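**Slide 4. Do throw pillows earn their place?** (Tuesday, 9 min)

Brakdale's leaflet says a pillow "finishes" a sofa. Ask the room: finishes it how?
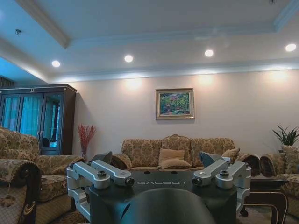

*Damask three-seater, throw pillows, gilt-framed landscape*

- The pattern is busy already. Plain tan helps a bit, I'll grant that.
- Piyumi Dewan wants them all straightened daily. I doubt anyone keeps that up past October.
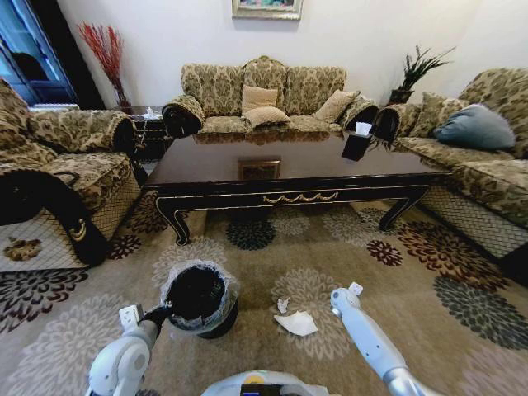
- So who puts them back after guests? Obaidul says 8 minutes a night. I don't buy it.
- Pause, take questions, then slide 5 (rugs).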